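Sorting Robot Build: Your Questions

Updated 17 Jul 2026

You folks have sent me a pile of emails since March, so I'm putting the answers in one spot.

What does it do?
It sorts stuff off a table into baskets. I started with fruit and office supplies since I had both lying around the house, and I write the basket names right on the tabletop in pen (my handwriting is what it is!).
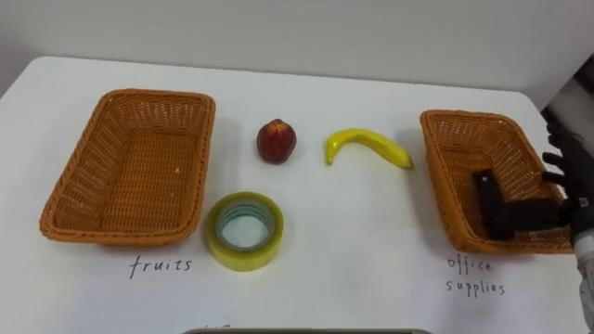

Basket duty: fruits left, office supplies right.

Can I build one in an apartment?
You can, but measure first! Mine lives between the desk and the washer-dryer, and I'd want more floor than that if I were starting over. Leave slack in the long cable, too — a tight one tugs at the back when the robot leans. 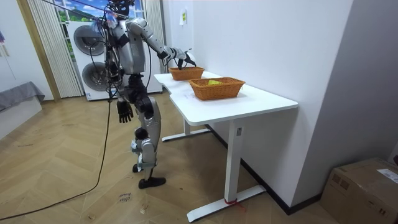 Page 2 of 3

What runs the hands?
A controller board called Usuga, with Driso doing the motion planning on my old desktop. Bernd Hollmann wrote the grip routine and was nice enough to let me pick it apart. I log every run, and I'm at 3933 lines now.

How often do you recalibrate?
Every 15 runs, or whenever I bump the desk. 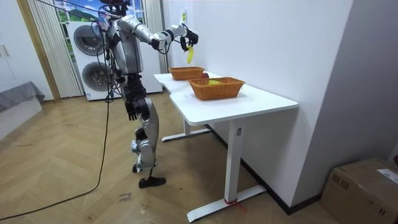 Grip force is the setting I get asked about most. I start at 190 on the Driso scale and creep up from there, and anything near 1000 is asking for trouble. Try it on something light and yellow like the piece in the hand over the far end of the desk, then move on to a round one. Round things roll — keep a towel handy.

Are the files up?
Soon! I'm still cleaning up the wiring notes.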